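Ukance moves downstairs: pictures from June

Well, we're in! If you've been following along you know we spent all of spring talking about getting out of Suite 306, and now the keys are handed back and I get to show you the new place a little. Fair warning, I'm the office manager and I have strong feelings about chairs, so there will be chairs.

For anybody who never visited 306, it was beige. Beige walls, beige carpet, a window that looked straight at another window. Nidia Inga had her desk in what the lease called a storage nook, and when Deisy Castaño was on the phone the whole office knew how her call was going. I was fond of it in the way you get fond of an old car, but I don't miss the carpet one bit.

The new space is 3000 square feet with the mezzanine counted in, and the first thing I loved about it was how far you can see. You stand near the desks and look right through to the back, past the pillar and into the open area, and there are ceiling lights all the way down. I came by for the first walk-through at 4 in the afternoon and I must have stood there grinning for a good while before Anselmo Agudelo asked if I was planning to sign something.

We kept the walls white. There was a long discussion (a really long one, with paint chips taped up and everything) and Hortensia Londoño made a good case for a soft green behind the desks. In the end white won because the samples looked muddy once the lights were on. The green may come back for the kitchenette, so Hortensia, don't throw away your chips!
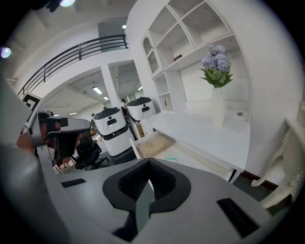
Looking through to the back, with the mezzanine railing up top and the pillar in the middle of it all.

I have to say something about that railing, because I fought for it. One of the early plans had it boxed in with panels to make the upstairs feel more private, and I thought it would turn the whole left side into a wall. Plain black balusters, a handrail, done. You can talk to people up there without climbing the stairs, too, which I do more than I should.

The lights are a mix, as you've probably noticed. The long rectangular ones came with the building and we left them where they were — moving them was going to cost more than all the new shelves together, and once I'd seen that quote I decided they had character. Ulises Ticona still wants to swap the bulbs for something warmer. I'm open to it. Ask me again when the invoices from Gokarex (our movers) are paid.

About those movers. We packed for two weeks, mostly in the evenings, and they took it all in 11 trips with the small truck since the big one wouldn't fit behind the old building. Everything got here. One plant pot cracked, and it was mine, and it was ugly, so no hard feelings.

Unpacking has been slower. I labeled my own boxes by room and then by shelf, and I was very proud of that right up until I learned that other people had written things like "stuff" and "more stuff" on theirs. As of this morning 31 of them had been opened, flattened and carried out to recycling. The rest get opened when somebody needs what's inside, I guess.

And now the chairs. I wanted black mesh and I wanted high backs, and I sat in every single one at the Okex showroom while Deisy timed me with her phone. Five minutes each, no cheating, shoes on. A headrest wasn't on my list at first but I've come around to it completely. They roll nicely on the dark floor, too, which the old ones never did on carpet.
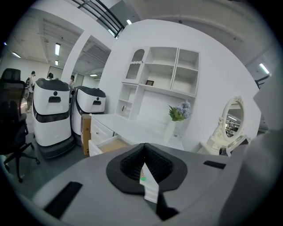 Mesh chair with the headrest over on the left, and a cardboard box still standing by the white desk.

Still on the list: a coat rack, a second table for lunch, blinds for the west side, and a doormat that doesn't slide. If you have a Cuervo table you're looking to get rid of, the long kind, please write to me before you put it out on the curb. I'll come get it myself.

More pictures once the kitchenette is painted. Green or white, I'm staying out of it this time.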